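Every few months someone asks me which gripper they should buy, and every few months I give an answer that annoys them. I don't think it matters half as much as the people selling grippers would like. I've spent most of this year trying them out on small arms in the Bamside workshop, and the longer I do it the less I believe in the comparison tables.

Take the usual figure, the success rate. Kirier puts one on the front page of its brochure, and Arine has one that is a touch higher, and neither tells you what was being picked up. I wrote to both. One sent me a video of a gripper lifting foam cubes off a black mat. The other sent me the brochure again. I have no doubt that either could do 1,000 foam cubes before lunch. I don't own any foam cubes.

What I do have is rubbish. Our test task is clearing drinks bottles into a bin, and I chose it on the grounds that it's dull and that a person can do it while talking on the phone. If a machine can't manage that, I don't much care how it does in the brochure.
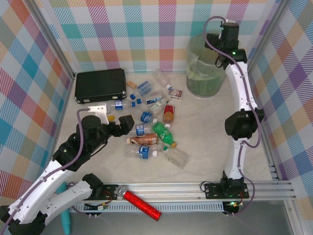
My quarrel is with tests that pick one object and repeat it. You get a lovely smooth number and it tells you about that object. With bottles you find out quickly that a heap is a different problem from a row, as each one leans on its neighbour and the labels stop looking like labels once they overlap. Half of the bottles in our pile have blue labels, which sounds like a kindness to the camera until two of them lie side by side and it has to decide where one ends. The clear ones are worse. And then there's the loose yellow cap in front of the left gripper, a thing no brochure has ever asked a gripper to deal with.

We ran the Kirier fingers for 40 attempts and the Arine ones for 40. The Kirier set failed 8 times and the Arine set 31. You could print that as a crushing victory, and I know a few websites that would. But I had set up the Kirier first and tuned the controller round it for a fortnight, and the Arine got what was left of a wet afternoon. When I went back and gave it the same patience, most of the gap closed. I haven't published the second figure either, as by then I had moved the camera.

That's the trouble with nearly every comparison I read, mine included. The fingers get the credit or the blame for work done by the camera, the controller and whoever stayed late fiddling with both. Crabtree, whose controller we use, at least says in its manual that results will vary with the installer. I used to think this was a dodge. I now think it's the most useful sentence in the whole manual.

So if you're choosing – and I know the money has to be spent by December – ask to bring your own mess. Put it in a box, take it to the demonstration, tip it out and say nothing. If they start tidying it before they switch the arm on, go home and keep what you've got.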